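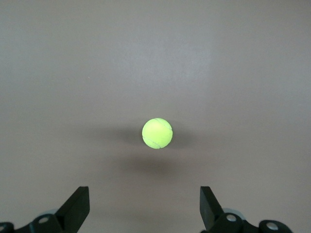

Leandro Goicoechea wrote to us after the last round to say that he had expected to be bored by the second hour and was instead annoyed with himself for closing the fingers too early, again and again, on something as simple as a ball. He also asked us to put in the next call how tiring the first session is on the forearm. It is tiring, and there is more on that further down.

Call for participants: teaching a two-finger gripper by hand

The Hornis project at Britdale is looking for 19 people to take part in a study of how beginners guide a robot arm, and of how much the robot can learn from them. Sessions run through August.

What the study is about

Most of our training data so far has come from people who work in the lab. They are quick and tidy, and they all approach an object in much the same way. In our pilot, a policy trained only on their runs did well when the object lay where it was expected and badly when it had been moved. When we mixed in runs from people who had never used the arm, with all their pauses and second tries, it coped better with the moved objects. The pilot was small - eight people and one object - so we want to repeat it properly.

The method is the same as before. You move the arm with a hand controller while watching the view from the wrist camera on a screen. You line up the open fingers with a tennis ball, close them, lift, and put the ball down on a mark. We would like around 200 attempts from each person, spread over the sessions. Failed attempts are kept and used.

What you will do

You will come in for 9 sessions of one hour each. The first includes a short safety talk and practice time that is not recorded. Later sessions add softer objects and a slower arm speed. After each session there is a one-page form about effort and comfort. You may stop for a rest whenever you like, and the forearm support can be set to your height.

Who can take part

You should be 18 or over and able to use a hand controller with either hand. Glasses and contact lenses are fine. We cannot take people who have used the Flostero arm before, or who took part in the pilot. No technical background is needed.

Payment and data

You are paid for every session you attend, at the end of that session, and travel within the town is covered. We record the wrist camera, the arm's movements and your controller inputs. We do not record your face or voice. Your runs are stored under a number, and you can ask for them to be deleted up to the end of August.

How to apply

Ask for the short form at the Britdale front desk, or pick one up from the Kılıçarslan building, ground floor, before 4 pm. Please say which hand you prefer and whether mornings or afternoons suit you. We reply to everyone, including those we cannot place.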